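Vestier House – Residents' Meeting, Minutes
April 29, 2018, common room, start 3 pm

1. Last minutes
Accepted without changes.

2. Kitchen, drying of dishes
It was said again that clean dishes stay beside the sink for days. Agreed: everyone puts away their own dishes the same evening. Pots may stay overnight if they are heavy or still wet inside. The cloth must be washed every week – it was not washed in the whole of March. The plates with grey leaves belong to the house and should not be taken to the rooms.
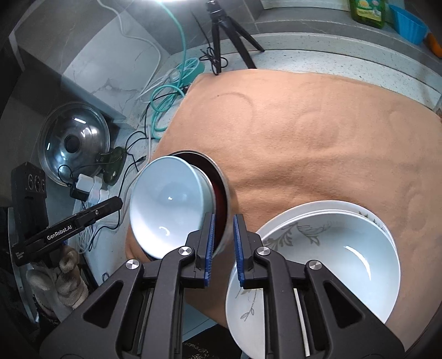 Item 2: bowls, leaf plate and pot or pan on the drying cloth.

There was a proposal to buy a metal rack for $30. Two residents were against, as it would take too much place on the counter. Decision moved to the next meeting.

3. Dish soap
The kitty pays for the soap, but not for sponges. This was not clear to the new residents.

4. Cupboards
The hinge on the left cupboard is loose. Najjar Maintenance was written to and did not answer yet. Will be asked a second time this week.

5. Money
In the kitty: $400. The new kettle will be paid from it.

6. Other
Bicycles in the hallway – no agreement. Please keep the door side free until then.

Meeting closed 4:10 pm.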